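About Arby

Arby is a small language school on the second floor of the old Boiko building, and we love what we do! We opened with 2 classes and a borrowed chalkboard. Now we teach 88 adults a week, from total beginners to people who want to read novels or argue with their in-laws.

Our groups stay small so everybody gets plenty of time to talk – and we do mean talk. You'll be speaking in your first lesson, mistakes and all. 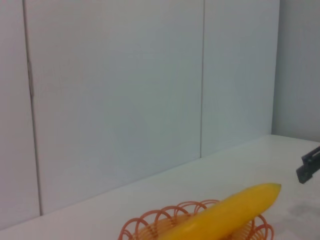
Evening classes run for 30 weeks, with a break in August when most of our teachers go traveling. Our lending library, Numo, has 215 books and a shelf of comics that gets raided every Friday night of term. Students can keep a book as long as they're still reading it.

Want to try us out? Come sit in on a class for free, or join the conversation table at Vavar, the coffee shop downstairs.

Page updated 8/16/19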